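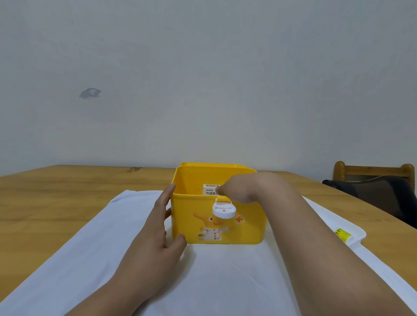 Photo: Jukalside Home Notes, 9 Jan 2018

How to sort out the family medicine box

If your medicines live the way ours used to – half in the bathroom cabinet, half in a kitchen drawer, and one lonely bottle of cough syrup in the car – then set aside a quiet hour after lunch and we'll get them all into one place. I do this every winter and again in July before we go away, and I always find something that surprises me.

Start by clearing the table and spreading out a clean cloth. I like a white one, as a dropped tablet shows up right away and little boxes don't slide around. Bring everything to the table before you sort a single thing. Check coat pockets and travel bags too, please!

Now empty the medicine box completely. Ours is yellow plastic with a cartoon doctor and a red cross on the front, and I'm fonder of it than a grown woman ought to be. Wipe the inside with warm water and a drop of dish soap, go around the rim and the latch, and let it dry all the way while you get on with the sorting.

Pick up each package and look for the expiration date. Anything past it goes into a paper bag, along with anything you can't identify. Don't flush it or toss it loose in the trash – ask your pharmacy whether they take old medicines back. Mine in Oltham does, and they have always been very kind about the size of my bag.

Keep medicines in their own cartons, with the leaflet folded inside. I know it's tempting to throw the cartons out and save room (I did it for years), but the name, the dose, and the date all go with them. Stand the cartons upright against the back wall of the box, tallest first, so you can flip through them with your fingertips. Steady the box with your other hand while you do it, as a light plastic one likes to scoot.

Bandages, tweezers, and the thermometer go in front. If you write your own labels, put the month you opened the bottle on them, and don't cover up the printing underneath.

Last of all, make a short list of what's inside and tape it to the cupboard door. Mine has 18 things on it this year, and two of those are kinds of throat lozenges.

Store the box somewhere cool and dry, up high and well out of reach of children. A cheerful box looks an awful lot like a toy to a three-year-old, so use a cupboard that locks if you have one.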